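Section 4. Preparing and Delivering the Screening Copy

This section applies to all feature films and shorts accepted for the Storden program. Questions about eligibility are covered in Section 2.

4.1 Before you export

1. Confirm that the final cut has been approved in writing by the producer and the director.
2. Check the running time against the entry form. A difference of more than 15 seconds must be reported to the print desk.
3. Make sure the opening and closing credits are complete. Names may not be added or corrected after delivery.
4. Place subtitles inside the safe area and watch the whole film once with the subtitles on.

Note: Films in which a song is performed on screen must be subtitled for the lyrics as well as the dialogue.

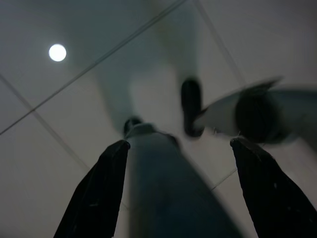 4.2 Naming and delivery

1. Name the file with the film title, the language and the reel number, in that order. Do not use accents or spaces.
2. Copy the file to a blank drive. Drives holding other material will be returned unread.
3. Label the drive and its case with the entry number.
4. Send the drive to the Menden office at least 14 days before the first screening, marked for the attention of Subira Tanui.
5. Keep a full backup until the festival closes in October.

Caution: Do not send the only copy of a film. The festival's liability is limited to the cost of a blank drive — it does not extend to the contents.

4.3 Test screening

Each copy is played from start to finish in the Van Beek theater. If a fault is found, Rizal Pangaribuan will contact the producer named on the form, and one replacement copy will be accepted.

Revised May 20, 2019.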